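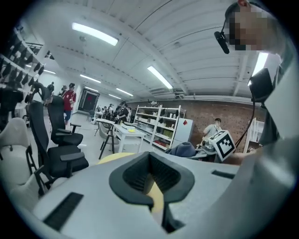
Replacing webbing on weight belt buckles, stainless or not?

I look after the kit for a small dive club at Vodthorpe and we have a box of weight belts with tired webbing. The buckles on most of them are plated and the plating is coming off where the cam bites. I was going to buy new webbing and keep the buckles, but by the time I've paid for webbing I might as well do both. Besteo list a stainless cam buckle for 50 mm webbing, part no. 1676, and a cheaper one, part no. 493, which just says "marine grade alloy". We dive in the sea from spring until November, and the belts get rinsed but not always dried properly. Is the stainless worth the extra? And does anyone know if the 1676 will hold on the thicker webbing, or does it need the standard stuff?

Posted by silt_and_weed, 17th December

erow_diver
Get the stainless. I bought the alloy ones for our lot at Erow and they were fine for one season, then the hinge pins went stiff. The body of the buckle was all right but the pin is a different metal and that is where the white crust starts. You can free them with warm water and a bit of vinegar but they go again.

On the webbing, the 1676 is made for standard 50 mm. I tried it on the thick type and the cam would not close fully without a lot of force. If you can't get the lever flat against the plate it isn't locked, so don't use it like that. Thread it in the water and pull hard before you trust it, as wet nylon slips more than dry. Also check the buckle opens with one hand in gloves. Some of the new ones are very tight out of the packet.

Cut the webbing with a hot knife or melt the end with a lighter. Leave a tail of 200 mm past the buckle when the belt is on and fully weighted.

pebblebank
We use whatever is cheapest and have had no bother. Rinse them and hang them up.

tidewrack2
Ask for the grade before you order. "Stainless" on its own can be 304, which will show tea staining in salt water. That is mostly looks on a belt buckle, but 316 stays cleaner. Sabbagh do a 316 one with a 316 pin and they sell it in bags of 10, which works out cheaper if you are doing the whole box. Theirs has teeth cut a bit coarser, so it might suit your thicker webbing, though I have only used it on standard.

Don't mix old plated keepers with new stainless buckles. The plating on the keepers will go faster. Plastic keepers are fine and cost next to nothing.

silt_and_weed
Thanks all. I'll go for 316 and standard webbing, and order a single buckle first to try with gloves on.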